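March
By M. Howlader

4.2 What comes out first, and what gets left behind

I came into this part of the study with a firm opinion about old office towers, which was that they are all more or less the same box. I had taken apart maybe a dozen in my life before we started, and I was pretty pleased with myself about it. Then the Drikent collection site let us follow 392 retired desktops through its teardown room, and I had to throw that opinion out by the end of the first morning (before coffee, even).

The question we cared about was simple enough. When a computer gets stripped for reuse, what do people pull right away, and what stays in the case until somebody decides whether it's worth the trouble? Our log sheet had a line for every part that left a machine, and we ended up with 2525 lines. I typed in most of them myself, so I can tell you that "fan, dusty" is a very popular entry.

Processors went early. They're small, they're easy to sort, and there's a buyer for them, so the folks at the benches liked to get them into a tray before anything else could land on the socket. Memory was usually next. After that the order got a lot looser and depended on the case design more than I expected — a chassis with good release tabs gets its drives out early, and a chassis with buried screws gets them out whenever the person at the bench feels patient.

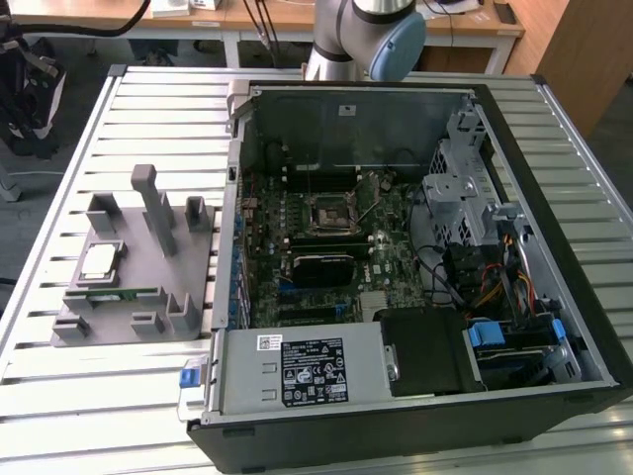
Figure 2. Dell desktop tower on its side with the side panel off. The CPU socket is empty; the graphics card is still in its slot.

I like Figure 2 because it has so much of our argument in one case. The socket is bare, but there's a small graphics card in place, a little silver heatsink is still on its chip, and the red and yellow power cables run down the right side past the drive cage. We coded a machine like this one as "partial," and I'll admit the word covers a lot of ground. The blue plastic pieces at the drive bays are worth a look too. Colored release points came up over and over in our bench interviews, and people talked about them with real affection! One worker told us she looks for the color before she looks at anything else.

Small graphics cards turned out to be the awkward middle child of the whole data set. They don't bring much money, but they aren't scrap either, and 96 of our machines went to the holding shelf with the card still seated. The Plireo price list we used for resale values lumps nearly all of them into a single row, so the benches had no good way to tell a decent card from a tired one at a glance. We come back to that in Section 5, along with the cables, which I could complain about for much longer than the page limit allows.

Contact: Atus Reuse Group, Materials Desk | Copyright Atus, all rights reserved | Back to top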